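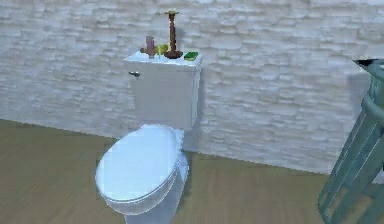
Hola a todas y todos. Perdonad que conteste con retraso a lo del planificador, pero quería rehacer las pruebas con calma antes de escribir, y entre una cosa y otra se me fue la semana. El fallo que contaba Perla se reproduce también en mi máquina, con la rama de desarrollo de Tlapale y la escena del baño, y creo que ya sé de dónde viene. Fijaos en la tapa de la cisterna, con los objetos en fila: el candelero sube bastante por encima de todo lo demás y la esponja verde está tumbada cerca de la esquina delantera derecha. Si se le pide al planificador que coja la esponja desde arriba, no hay ningún problema. Si se le pide el frasco rosado, en cambio, la trayectoria de aproximación pasa demasiado cerca del candelero y el comprobador de colisiones la rechaza una y otra vez hasta agotar los intentos, que por defecto son 100.

El 1 de diciembre de 2021, Perla Villaseñor escribió:
> Buenas tardes a la lista:
> Al pasar de la cocina al baño, el planificador me devuelve
> "sin solución" en casi todas las peticiones sobre la cisterna.
> He subido el tiempo límite a 800 ms y no cambia nada. ¿Será
> la malla de colisión de la tapa, o estoy haciendo yo algo mal
> con el margen de seguridad? Con la esponja sí funciona.
> Un abrazo,
> Perla

No, Perla, no estás haciendo nada mal, ¡al contrario, gracias por el aviso! Y la malla de la tapa está bien: la revisé con el visor y coincide con la geometría visible. Lo que pasa es que el candelero entra en el mundo de colisión como una sola envolvente convexa. El pie es ancho y el fuste torneado es mucho más fino, así que la envolvente rellena todo el hueco que queda alrededor del fuste, y el planificador ve una especie de cono macizo donde en realidad hay aire de sobra para pasar los dedos de la pinza. Subir el tiempo límite no ayuda, claro, porque el camino que busca no existe en su mundo.

Lo que he probado es descomponer la malla en piezas convexas al importar el objeto (la opción ya estaba en el importador de Westov, sólo que desactivada) y bajar el margen de 2 cm a la mitad únicamente para los objetos apoyados. Con eso, las peticiones sobre el frasco encuentran solución. La carga de la escena pasa a tardar 195 ms, algo más que antes, pero a mí me parece un precio muy llevadero.

Me queda una duda que os traslado, sobre todo a Crescencio, que conoce esa parte mejor que yo. La estructura de barras verde azulada que asoma a la derecha también entra como envolvente única, y ahí no tengo claro que convenga descomponerla: son muchos tubos y no pensamos meter la pinza entre ellos. Yo la dejaría como está, pero si alguien la necesita para otra tarea, que lo diga y lo hablamos.

Si no hay objeciones, subo el parche esta tarde con una prueba pequeñita para el frasco. Regula, ¿podrías echarle un vistazo cuando tengas un rato?

Un abrazo grande,
Noemí Contreras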